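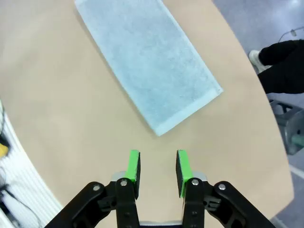 Folding hand towels: halves or thirds? (and the loop question)

Ruvcombe Household Board > Laundry and Linen

grout_expectations
Settle something for my household, please. Long narrow towels, light blue terry, white hanging loop at one corner. I say you lay the thing flat, fold in half the short way, then in half again, stack, go and live your life. The other adult here says thirds lengthwise first, so the hem bands end up hidden. We have been married 15 years and this came up on Tuesday as if it were news.

Also, where does the loop go? Mine stick out the side of the pile like a row of little ears.

pegbasket
Thirds. Hotels do thirds. I'm sorry for your loss.

Nusta
Hotels do thirds because they hang them on a rail where you can see the front. If yours go in a cupboard, fold them to suit the shelf. I measured my shelf once, cut a bit of cardboard to match, and I fold around that. My kids think it's a cry for help.

lint_eastwood
Before anyone gets to halves or thirds: are you laying it out square? Most bad folds I see in our house started with a towel put down crooked, and then people blame the method. I smooth mine from the middle out to the long edges, get the hem straight, and only then pick up a corner. The woven band at the end is your guide. Terry stretches all over the place but that band mostly behaves, so match band to band and let the fluffy part sort itself out.

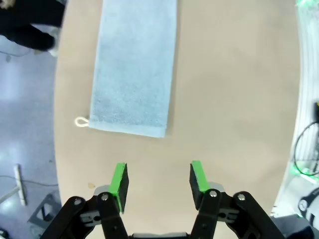
For the loop, I start with it at the bottom left, nearest me, so it gets folded under on the first go. If you start with it at the far end you'll be poking it back in with a finger at the finish, and it will come out again the minute you turn your back.

grout_expectations
I have never once considered which end the loop was at. I can feel my evenings filling up.

Vörös
Contrary opinion: leave the loop out. It's the handle. I pull a towel from the pile by its loop and the rest stay put, more or less. Tucking it in is housework for the benefit of visitors.

pegbasket
"More or less" is doing some heavy lifting there, Vörös. We've seen your linen cupboard. You posted it in January.

Vörös
That was a transitional period.

dampsquib9
Can I ask about surfaces? I fold on the bed and everything comes out looking like a samosa. A neighbour swears by a table.

lint_eastwood
Table, every time. A bed gives under your hands and the bottom layer creeps. Round tables are fine as long as the towel fits, but don't line it up with the edge of the table or you'll be following a curve. Give the top a wipe first. You'd be amazed what colour a clean towel can pick up off an old smudge of mustard.

Nusta
Seconding the wipe. And do the folding at waist height if you can. I did a basket of 9 bath sheets on the coffee table and walked like a question mark until the weekend.

Zomolier
Nobody has mentioned stacking, and stacking is where it all goes wrong. You can fold as crisply as you please, but if you lift the pile by the top towel you've made a heap. Slide both hands under and move the lot. Fold side toward the front of the shelf, open edges to the back. Soft towels slump anyway, so keep the piles short.

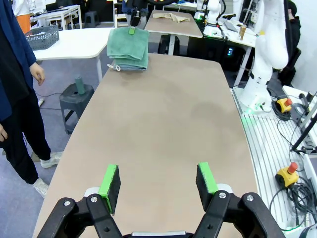 Re: stacking

pegbasket
Disagree on short piles. My cupboard has one decent shelf and it's mine by right of conquest. Tall pile, press down, shut door.

Zomolier
And then what happens when you open the door?

pegbasket
I step to one side.

Vörös
Is anyone else sorting by colour? I had the green and the blue in together and it bothered me more than I expected, given my views on loops.

dampsquib9
Mine were all different colours once. Then there was an incident with a football sock and now they're a family.

grout_expectations
Update for those following along. Tried it lint_eastwood's way on the kitchen table, loop at the near left, band to band. Annoyingly good. Tried thirds as well, in the interest of fairness and because I was being watched. Thirds looks tidier from the front and doesn't fit our shelf, so we're doing halves, which I have been asked not to describe as winning.

Nusta
Cardboard template offer still stands.

grout_expectations
Send me the measurements.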